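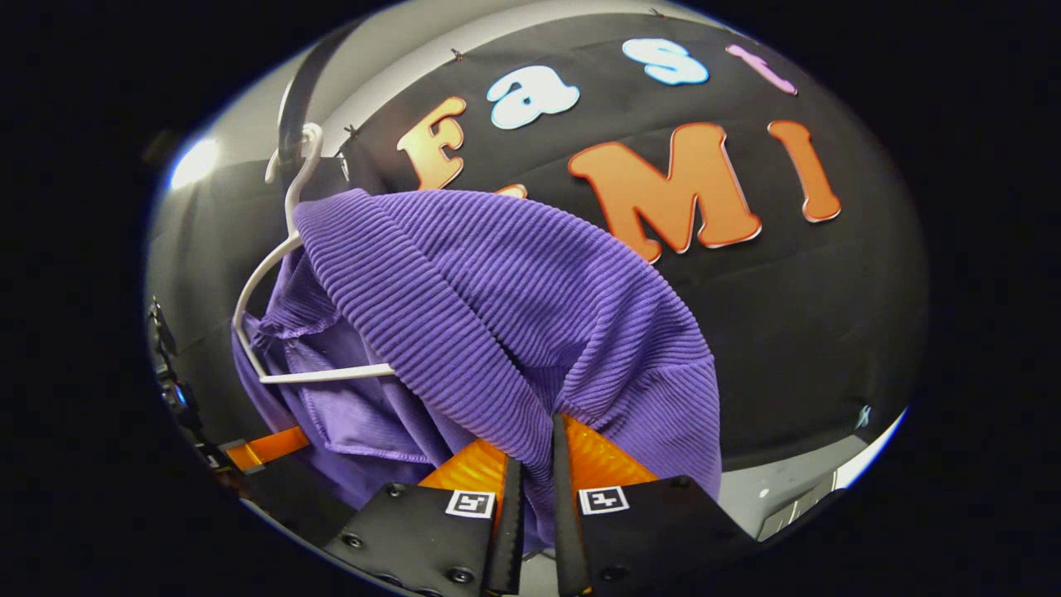 Care labels should say how to hang a knit, or whether to hang it at all

Opinion > Clothing > Care and Repair

News Opinion Guides Letters Archive

May
By Sadia Gilani

The label sewn into a jumper gives the washing temperature, the drying method, the ironing temperature and the position on dry cleaning. It does not give the storage method. A garment that is washed 5 times a year spends most of its life on a rail or a shelf, and the maker offers no instruction for that period. I think this is a fault in the label, and one that could be put right cheaply.

The mechanics are simple. A knitted fabric is a set of linked loops. Under load the loops change shape before the yarn itself stretches, so a knit will lengthen under a force that would leave a woven shirt unaffected. On a hanger, the load is the weight of the garment below the shoulder, and it is carried by the strip of fabric in contact with the hanger arm. The narrower the arm, the smaller the strip and the higher the load on each loop. The usual results are a raised point at each shoulder and a body that has grown in length and lost width.

Rib structures complicate this. A vertical rib has plenty of give across the body and comparatively little along it, and tends to hang without much trouble if the yarn is light. Where the ridges run horizontally the fabric can often open out downwards, in the direction gravity is pulling it. Two purple tops of the same weight and fibre content can therefore behave quite differently on the same plastic hanger, and a shopper comparing their labels will find identical text.

Fibre matters too. Wool recovers well if the load is removed in time. Cotton recovers poorly. Viscose is heavy for its bulk and weak when wet, and should not be hung to dry under any circumstances I can think of. Acrylic keeps its shape at room temperature and loses it near a radiator. Elastane improves recovery for the first few seasons and then stops doing so, as the elastic part wears out before the rest of the yarn.

I spent nine years in returns assessment for Saliba, a knitwear wholesaler in Derport, and my view comes largely from that work. In the last batch I assessed before leaving there were 191 returned knits. The customers' forms used the words "shrunk", "faulty" and "poor quality". Of the garments marked as having gone out of shape, most showed shoulder marks consistent with a hanger. The washing instructions had probably been followed. The damage was done afterwards, in a wardrobe, and the label was silent on it.

Manufacturers raise two objections. The first is space: the label is already crowded, and for export it must carry several languages. A storage symbol needs no translation. A folded rectangle for "store flat" and a hanger outline for "may be hung" would fit beside the existing row. Dritska, a small mill outside Drundby, has printed such a pair on its swing tags for two seasons, but a swing tag is thrown away on the first day. The mark belongs on the sewn label.

The second objection is that shops hang everything, and a "store flat" mark would embarrass them. I accept that it would. A shop rail is a short-term display under dry conditions, and stock moves. A domestic wardrobe holds the same item for months. If a retailer is unwilling to hang a garment beside a label advising against it, the retailer can fold it.

There is a fair technical question about the threshold. I would set it by test: suspend the finished garment from a standard hanger for 100 hours, remove it, allow a day's rest, and measure body length and shoulder profile against the original. A limit of 2 per cent on lasting growth in length seems reasonable, with no visible point at the shoulder. Garments within the limit get the hanger outline. The rest get the rectangle. The test needs a rail, a tape measure and some patience, and any mill that already checks for shrinkage has a room to do it in.

Until then, fold anything heavy and keep the hangers for shirts.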